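Bowen Hobby Boards > Builds and Show & Tell
Thread: Puzzle-edge button panel, finally assembled!

prukach_bench
Posted 2018-11-06

So happy with this one I had to share. I've been wanting a panel with real arcade buttons ever since the spring meetup, and the teal with the colored buttons makes me grin every time I walk past it. There are two sliders up top and then the buttons under them (blue, red, a big cream-yellow one and a teal-green). I went with 1 to 5 in white for the slider scale and it reads great from across the table.

The jigsaw notches on the edges were the scary part. I spent 2 evenings sanding them and I'd do it again!
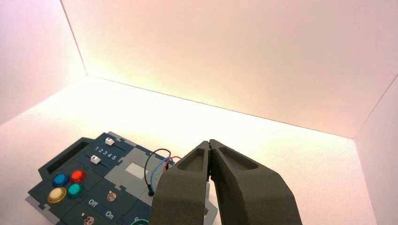
Replies

lanternmoth
Oh I love the color! Dark teal with light gray trim is such a good combination. And that fat yellow button is begging to be smacked. What's the long black slot at the end for?

prukach_bench
Thank you!! The slot is going to hold a little strip of labels, so I can swap them when I change what the buttons do. I have a stack of cardstock ones half lettered already.

gus_in_bindau
Great looking build, but I'm going to disagree on the sliders. I'd want them a lot farther from the buttons. I built one for the kids with the same kind of spacing and we kept bumping the lower slider every time somebody got excited about the blue button.

tinwhistle70
I like them close. You can work a slider with your thumb and still reach everything, and small hands don't have to stretch. Gus, maybe your slider was just too loose? A dab of thick grease in the groove does wonders.

gus_in_bindau
Could be, mine were the cheap ones. I still say give it more room. My second panel has a 10 cm gap and I've had no trouble with it at all.

tinwhistle70
10 cm! That's a whole other panel, haha.

oatmeal_radio
Can we talk about the jigsaw edges? I've been going back and forth on puzzle joints versus plain screws and this might push me over. Do they stay tight if you pick the whole thing up?

prukach_bench
Tight enough that I carry it around the house with one hand. I did glue the one seam that was a bit sloppy. If you ever want to take yours apart, skip the glue and cut the notches a hair snug, then sand. Slowly! I took too much off one piece and had to cut it again.

oatmeal_radio
Perfect, that's what I needed. Cutting a test piece tonight.

lanternmoth
One tiny nitpick, the lower slider could use numbers too. I'd forget which setting I liked.

prukach_bench
Fair! I'm thinking dots for that one so the two don't get mixed up. I'll start a new thread when I get to the labels.

23 people liked this thread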